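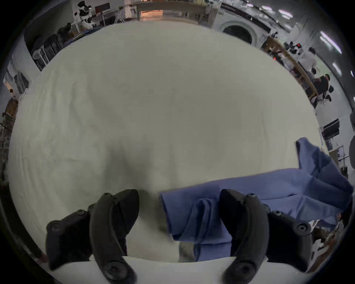
Ticket 556 — degree audit not counting transfer course for diversity requirement
Opened by: Lies Hermans, advising
Assigned: Bram Vanhove
Priority: high (registration opens in July)

Student finished the diversity requirement at her old college, course shows on transcript, audit still says NOT MET. Advisor checked two other transfer students, same thing. Native students fine.

8:40 — reproduced in Gronder test. Course comes over from Midness with the credits but no attribute. So audit sees an elective.

9:15 — reran the nightly import by hand. No change. Cleared cache, no change. Logged out and back in bc someone always asks.
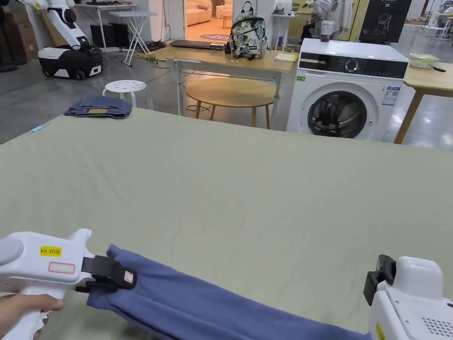
9:50 — pulled the list. 76 students with the same gap, all transfers, all under the new catalog. Old catalog audits look OK.

10:30 — Geert Prins says the equivalency table was reloaded after the catalog change and the attribute column was left blank for outside courses. Asked him for the previous file. He has it, wrong format, converting.

11:05 — Jolien Leemans (registrar) asks can we just enter exceptions by hand. Could do for seniors only. She is sending names — 14 of them. Please do NOT enter exceptions for anybody else, they'll stick after the fix and we'll be cleaning up till fall.

1:20 — table loaded in test. Original student now MET. One of the other two still NOT MET, her course was never approved as equivalent, seperate issue, sent back to Lies.
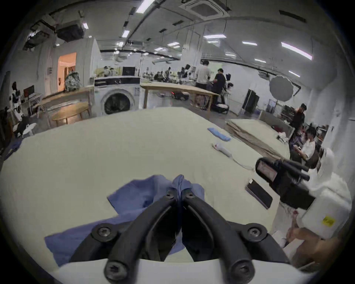
2:10 — loaded in production. Audits need a full rerun, started it. Slow.

3:45 — rerun done. Spot checked, good so far. Lies to confirm with the student before we close.

Still open: who signs off on the table next time it gets reloded? Asked Štěpánka Zelenák, no answer yet. Leaving status at pending.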